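Trevthorpe Closes the Home Schedule with a Win over Sustow

2026-04-30

TREVTHORPE — The Trevthorpe women's basketball club concluded its home schedule with a 64-57 victory over Sustow at the Bangash Center, securing second place in the league table and a home court for the first round of the playoffs. Attendance was announced at 1558, the highest figure for a women's game in the building since it opened.

I have kept this record of Trevthorpe basketball for 13 seasons, first as a printed sheet handed out at the door and then on these pages. Readers who follow the club only through the league's own summaries may find the account below longer than they require. It is intended as a record, and the statistics are taken from the official score sheet.

Trevthorpe opened in a two-three zone, a departure from the man-to-man defense used in every home game since the turn of the year. Sustow had won the first meeting in March by attacking the basket from the left side, and the zone was plainly designed to close that lane. Sustow missed its first six attempts from the field. Trevthorpe led 17-9 at the end of the first quarter.

The second quarter was less orderly. Both starting centers were called for a third foul before halftime, and the visitors made good use of the smaller lineup that followed. Sustow's guards converted four three-point attempts in the period, two of them from well beyond the arc, and the lead was reduced to 31-29 at the break. Trevthorpe committed nine turnovers in the half, most of them on passes into the high post.

Adjustments were evident from the first possession of the third quarter. The ball went to the corner before it went inside, and the high post player set screens where she had previously waited for the pass. Trevthorpe turned the ball over only twice in the period. The rebounding margin also changed hands. Sustow had held a narrow advantage at halftime, but Trevthorpe finished with 41 rebounds to the visitors' 33, including 14 on the offensive end.

Sustow tied the score at 52 with just under five minutes remaining. Trevthorpe then scored on three consecutive possessions, the last a put-back after two missed free throws, and did not trail again. The home side made eight of ten free throws in the closing two minutes. This has been a weakness all season, and it deserves to be noted when it is done well.

A word on the officiating, as several readers have written on the subject. The standard in this game was consistent for both teams. The two technical fouls assessed to the benches in the fourth quarter were correct under the league's present rule on leaving the coaching box, whatever one may think of the rule.

The club has confirmed that the playoff game will be held at the Bangash Center and that season tickets will not be honored. Seats go on sale first to members and then to the general public. A block of 900 seats has been set aside for members, with a limit of 4 per household. Visiting supporters will again be seated behind the north basket.
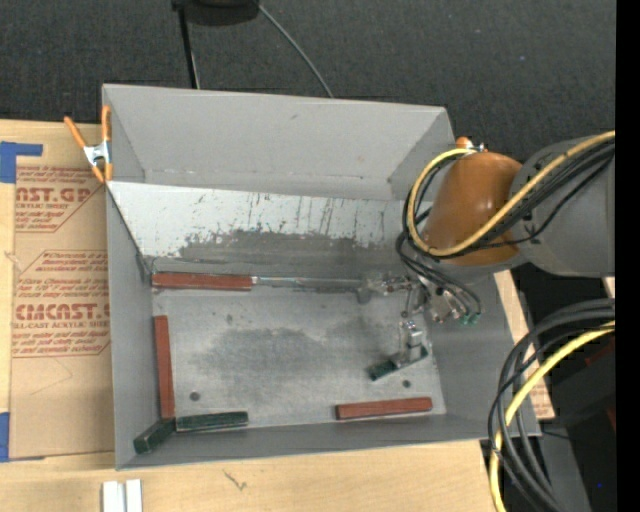 The opponent will be either Stodeo or the winner of the remaining play-in game. Trevthorpe split its two regular season games with Stodeo, winning at home by eleven and losing on the road in overtime. Stodeo plays at the fastest pace in the league and substitutes five players at a time, a practice that troubled Trevthorpe considerably in the second meeting. Foul trouble of the kind seen against Sustow would be far more costly against that rotation.

There is also the matter of the backup point guard position. The regular reserve has missed three games with a sprained ankle and was in street clothes again for this one. Her minutes have been divided between two first-year players, who together recorded seven assists and three turnovers against Sustow. That is a respectable return. It remains my opinion that one of them should be given the role outright before the playoffs, so that the second unit may learn her timing.

Sustow finishes fifth and will not take part in the postseason. The visitors were given a warm reception as they left the floor, and their two departing seniors received flowers from the home captains before the opening tip.

The complete box score will be added to the archive page once the league has certified it. Corrections to the totals printed here may be sent through the contact form and will be entered at the foot of this post.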